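Section 5: Hanging and Lighting Your First Painting

By now you have unpacked the Rutuveo rail kit, checked the parts against the packing list, and (we hope) had a cup of coffee. This section takes you from a bare wall to a painting that hangs straight and is lit well. Please read it all the way through once before you pick up the drill. It is the longest section in the guide, and we make no apology for that, as it covers the steps people write to us about most often.

5.1 Choosing the spot

Take your time over this one. Lean the painting against the wall where you think it should go and leave it there for a day or two. You will walk past it in the morning and again at night, and you may find you like it better on the other side of the room. Thickly painted pictures in particular change a great deal with the light, and a ridge of paint that looks lovely at breakfast can throw a heavy shadow by supper.

Caution: Do not hang a painting above a working fireplace or a radiator, or where the sun falls on it directly. Oil paint, paper and old glue all suffer from it.

5.2 Fitting the rail

1. Hold the rail against the wall, 8 inches below the ceiling, with the open channel facing up. A second pair of hands is a great help.
2. Set your level on top of the rail and mark the wall through each of the screw holes.
3. Put the rail down somewhere safe, well away from your feet, and drill at the marks. Use the plain anchors for drywall and the ribbed anchors for brick or plaster.
4. Press the anchors in until they sit flush. If one spins in its hole, pull it out and use the next size up from the spares bag.
5. Screw the rail on, starting with the middle screw and working out to both ends. Leave every screw a little loose until they are all in, check your level again, and then tighten them.
6. Push the end caps on.

Note: The Estrella rail is the slimmer of our two, and its end caps are marked L and R inside. They will go on the wrong way around if you push hard enough, and then they are a real nuisance to get off again.

5.3 Hanging the painting

1. Lay the painting face down on a clean folded blanket. If the paint is thick or raised, rest only the edges of the frame on rolled towels, so that nothing touches the surface.
2. Fix one hanging ring to each side of the frame, a third of the way down from the top.
3. Drop the two cords into the rail channel and slide them along until they line up with the rings.
4. Thread a hook onto each cord. Squeeze the button on the hook to move it up or down, and let go to lock it.
5. Lift the painting by both sides of the frame (never by the top bar alone) and set the rings onto the hooks, one and then the other.
6. Step back to the far side of the room, have a good look, and adjust one hook at a time until the picture is level.

Caution: Each pair of cords holds up to 35 pounds. For anything heavier, use four cords and two extra hooks, which you can order from Trovard under "Rail Spares." Large canvases in old gilded frames weigh more than you would think, so do put yours on the bathroom scale first.

5.4 Setting the lamp

1. Clip the Greketeck lamp arm to the front lip of the rail, centered over the painting.
2. Tilt the head until the light reaches the bottom edge of the picture. If you see a bright patch at the top and gloom below, pull the arm farther out from the wall.
3. Turn the dimmer up to 100 and bring it down slowly. Most people are happiest somewhere in the lower half.
4. Look for glare from where you normally sit as well as from where you are standing. Varnish and glass are the usual culprits, and a small change in the tilt will often cure it.

Note: With heavily textured work you may enjoy moving the lamp off to one side. Our colleague Angelica Dela Peña keeps hers well to the left of a big impasto landscape, and the plowed fields in it fairly jump off the wall.

5.5 Looking after it all

Check the hooks every March, or whenever you do your spring cleaning. Press each one gently with a thumb; it shouldn't slide. Dust the rail with a dry cloth and leave the painting itself alone. Flaking paint, or a bulge in the canvas, is a job for a conservator, and your local museum can often suggest one.

Section revised 18 October 2021 by Renato Ignacio. Lamp replacement is covered in Section 6.

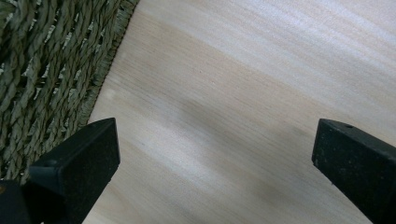 The two black gripper fingers over a pale wooden surface.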